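Fold the T-shirt, leave the rest alone

I have been losing the same argument about laundry since about 2000, and I'd like to lose it in public this time. My position is that T-shirts deserve to be folded properly, into a real rectangle with the collar on top, and that almost nothing else in the basket does. Pants can wait. Socks can lie wherever they land. My household thinks this is laziness with a theory attached (fair enough, maybe, but it's a good theory!).

What set me off again was a column on Avow, the home site I read with my coffee, which laid out a whole evening routine for clean clothes. Everything folded, everything paired, everything put away before bed. It had 677 comments when I got to it, and I read far too many of them. People were very proud of their sock drawers. One person in Lonside irons pillowcases every October for the guests, and good for them, but I felt tired just reading it.

A T-shirt rewards you for the trouble. It's flat, it's a sensible shape, and it takes maybe four moves once your hands know them. Leave it in a heap and you'll wear those wrinkles all day, right across your chest where everyone can see. Sweatpants in a heap are still sweatpants. You pull them on, the elastic does its job, and by lunch they look the way they always look. So my table on wash day tends to have one tidy thing on it and a couple of untidy ones, and I'm at peace with that.
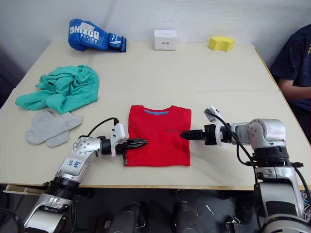
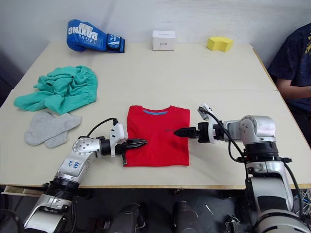
Red T-shirt folded, gray socks lying loosely overlapped.

The other half of the complaint is about the table itself. The Avow column wanted a "clear folding surface," and I'd love to know who has one. Mine always has stuff pushed to the back that belongs somewhere else, and I've stopped moving it first. If I had to find a home for every odd thing before I touched a shirt, the shirts would never get folded at all. You need a patch in the middle as big as a shirt laid out flat – that's it. The rest of the table can go on being a table.

I did try the full routine once, when we lived on Pritchard and I had a notion of becoming a different sort of person. It lasted 2 weeks. The socks were beautiful and I was in a terrible mood. These days I fold the shirts, stack them collar side up, and carry them upstairs while they're still nice. The pants get a shake and go over the chair.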